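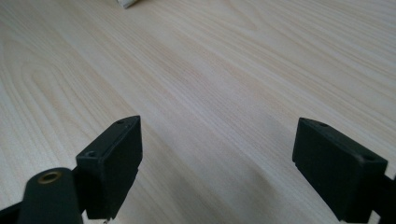

August, 6:40 pm. Spent the day on pose drift in the tracking module. The symptom is the one Geetha logged last week: with the jaws open and the tool held low over a table, the estimated height creeps down while the lateral position stays fine. I had blamed the IMU bias. After today I blame the feature selector. Over pale wood with long diagonal grain there is plenty of edge and very little corner, and the selector fills its quota with points along the streaks, which slide. The two dark fingers take up much of the lower half of the view, and their screw holes are excellent corners, so the selector takes those too. They move with the camera and vote for zero motion.

The mask should have removed them. It was drawn for the old finger set and misses part of the sloped top surfaces. Checked the config history: Teodor updated the right side in the Drummond branch and it was never merged into Iltora. Merged it, then redrew the left side by hand. Ran the replay again. Of the 1,559 segments in the regression set, 22 had been failing the height check; 5 still fail. All five are low passes with the jaws moving, where a static mask can't be right anyway.

Options for those: (a) drive the mask from the measured jaw width, (b) widen it to cover the full travel and lose the middle of the table. Violeta prefers (b) for simplicity. I tried it and the tracker starves on plain surfaces, so (a). Jaw width is already in the log at the same rate as the poses, but the timestamps come through the Nutton bridge and lag by about 20 ms. Need to correct for that first -- otherwise the mask trails the fingers on fast closes.

Also found that the outlier threshold was being read in pixels in one place and in normalized units in another. No effect on today's numbers. Fixed it in a separate commit so Soledad can review it alone.

Tomorrow: write the width-to-mask lookup, ask Simone whether the lag is constant across units, rerun the five. The replay machine is still set to the old calibration file; change that before starting anything.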